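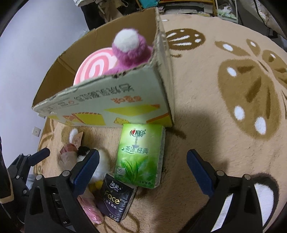

We switched part of the packing floor over to gripper arms in September, and a few people have asked how it's gone. I'm a shift lead at Gruvdale, on mixed small goods. Thread.

Mixed small goods means anything that fits in a box and isn't fragile. Tissue packs, soft toys, bits in shiny wrap. The wrapped stuff is the awkward part for a machine. It slides, it crinkles, and the edge you'd pinch with your fingers isn't where it was a second ago.

Before the change, a packer on my shift did 300 mixed orders on a normal day. The arms now do the plain ones, where everything is the same shape. People get the rest.

So the order count per person has gone down and the work per order has gone up. The targets didn't move for the first month. That caused more bad feeling than the machines did. They've been redone now.

We have 12 arms running. When one drops something or can't settle on a grip, a light comes on and somebody walks over. At first that was whoever was nearest. It meant the same two people at the end bench got up all day and their own orders sat there.

Deming Lü suggested a rota for it, an hour at a time, and whoever is on has no orders of their own. It took management three weeks to agree to that and one afternoon to set up.

Soft toys are still mostly ours. A plush squashes when it's gripped, so the pad closes further than planned and sometimes takes the neighbour along with it. We've learnt to leave a gap between items in the tray. Small thing, saves a lot of walking.

Jobs, as that's what everyone asks. 38 of us on the floor before, 38 now. Two people moved to Marar, the returns side, and two came in from the Pududville site. The agency shifts at peak are fewer, though, and those were real wages for somebody. I don't think that should be left out.

What I notice most is wrists. I used to finish a late with mine aching and now I mostly don't. My feet are worse – there's a lot more walking between benches.

Training was half a day from Flesska, who fitted the arms. Fine for the buttons. Not much on what to do when a pack is wedged and the fingers are still closed. Stop it first, then reach in. We've written that on a card and stuck one at every station.

Next change is the late shift, which starts with two arms fewer than we have on days. Will add to this once we've done a few weeks of it.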